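PLESTBY – The Plestby Regional Tourist Board will open a guest program in April, inviting 89 travel agents from neighboring countries to spend three days in the region.

Participants will stay with local hosts in Gromau and Sarkden and will receive a guide to the area in seven languages.

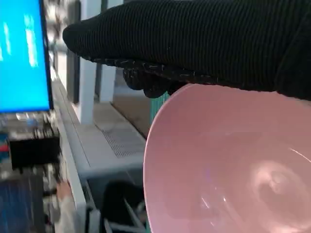
"Agents recommend places they know well, and few of them have stayed here overnight," said Yaw Zakaria, head of market relations at the board.

Travel costs will be shared by the board and the tour operator Ackah. Applications from host families – two per village at most – are open now.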